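4. Sorting and shelving the slides

By this point you should have your Wollora rack up, level and fixed to the wall (if it still rocks, go back to section 3, because I promise it only gets worse once there's weight on it). Now for the bit I like best -- putting the shoes away properly so that people can find them again.

I wrote this section with house slides in mind, the chunky slip-on sort you keep for guests, the garden or the pool. They're awkward things to store. The soles are thick, the straps stick up, and if you stack them they slide about and end up on the floor. Oluwaseun Akinola and I tried all sorts at the Jondham clubhouse before we settled on the routine below, and it's the one I still use at home.

Before you start

You'll need a clear table or bench, a soft cloth, a bowl of lukewarm water with a drop of washing-up liquid, and a few sticky labels. A wooden top is lovely to work on but do wipe up drips as you go.

Step 1. Tip everything out on to the table. Yes, all of it, including the ones lurking by the back door.

Step 2. Sort by colour first and size second. It sounds the wrong way round, but your eye picks out colour much faster, and with two colours you'll have your piles in no time.

Step 3. Match up the pairs. Put left and right side by side with the toes pointing the same way, then check the size on both. I once shelved a 36 with a 38 and didn't hear the end of it until December.

Step 4. Wipe each slide. Start with the footbed, then go under the strap, then along the outside of the sole. If yours have grooves down the side, an old toothbrush gets the grit out a treat.

Caution: don't use bleach or a scouring pad on pale colours. And please don't dry them on a radiator! Leave them on the bench overnight instead.

Step 5. Measure the tallest strap from the tabletop up. Add a bit for your fingers and set your shelf gap to suit. My lower shelves have a gap of 126 mm, which is fine for most slides, though a really high arched strap may want the next peg hole up.

Step 6. Load the bottom shelf first, heels to the wall. Leave a small space between pairs so the straps don't rub. On the 70 cm shelf I stop when it looks comfortable and start the next one up.

Note: slides with a cut-out in the side of the strap can go on a Drukau hook rail if you're short of shelf. I'd keep that for the lighter ones, as a heavy sole will pull the strap out of shape over time.

Step 7. Label the shelf edge, not the shoe. Chidubem Odukoya put his labels on the footbeds and they'd peeled off within the week (he's since come round to my way of thinking).

If you have odd ones left over, pop them in a bag on the top shelf and give it a month before you throw anything out. Missing halves do turn up -- usually under a bench.
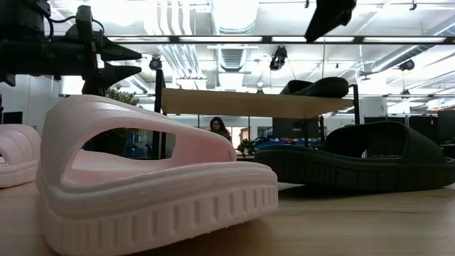
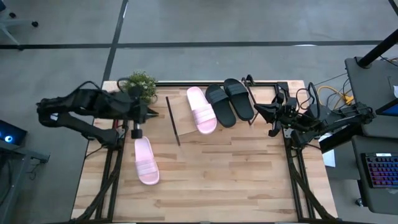 Pink and black slides on the wooden bench, both views.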